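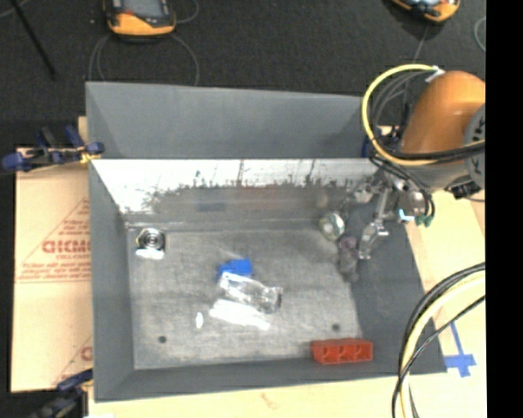
参观见闻

Dağdelen开放日:在灰色料箱旁边站了一下午

文/Noreen Minhas
2025年11月11日
阅读时间:2分钟

早就听说Dağdelen的分拣车间一年只开放两次,去年二月那次我没抢到名额,这回总算进去了!同行的是Yi-an Heo,她做包装设计,一路都在摸纸板的边角,走得比谁都慢。

从Celville坐27路公交,下车就是厂区大门。签到、换鞋套、领一张手写的名牌,然后跟着队伍穿过仓库。我原以为最好看的会是高高的货架(确实壮观),结果让我挪不开步子的是一张浅色木台面,上面垫着棕黄色的纸板,摆着一只很大的灰色料箱。箱壁是哑光的,向里倾斜,箱底磨得斑斑驳驳,一看就喜欢——我对用旧了的东西向来没有抵抗力。

箱子里的东西不多,却特别耐看。一块鲜蓝色的,一块橘红色的,方方正正贴着近处的箱壁;中间躺着一个皱巴巴的透明塑料包装,褶子上全是亮光;远处左边的角落里还有个小小的圆形金属件,一圈深一圈银,像缩小的唱片。Yi-an盯着那个透明包装看了好久,说这种料子拍照最难,褶皱一反光,里面是什么就全看不清了。她回头就在本子上画了三种折法,我一种也没看懂,但她画得很高兴。

带队的师傅讲,零散小件先进料箱,再按材质和大小往下分,最头疼的永远是软包装:形状说变就变,压一下是一个样,翻个面又是一个样。硬块反倒省心。有个小朋友问为什么箱子不做成白的,师傅笑着说灰的耐脏,大家都跟着笑了。我倒觉得灰色还有个好处,红的蓝的往里一放,颜色一下子就跳出来,连我这种近视眼都找得到。

接着去了隔壁的Jastell展位,看他们的可折叠周转箱,60升的那款折起来只有薄薄一片,我来回折了好几遍,差点舍不得还。Grarkon的标签打印也值得一看,可惜排队的人太多,只在门口张望了一会儿。

茶歇在116室,有热豆浆和芝麻饼,芝麻饼请务必拿两块!墙上贴着历年开放日的合影,我们在那里坐到广播催场才走。

想去的朋友记几件小事:穿平底鞋,背包要存在入口,车间里说话得凑近一点。报名在厂区公告栏和官网都能看到,名额放出来得很早,我已经在日历上把明年二月圈起来了,Yi-an说她也要去,还要带一卷自己的样纸给师傅看。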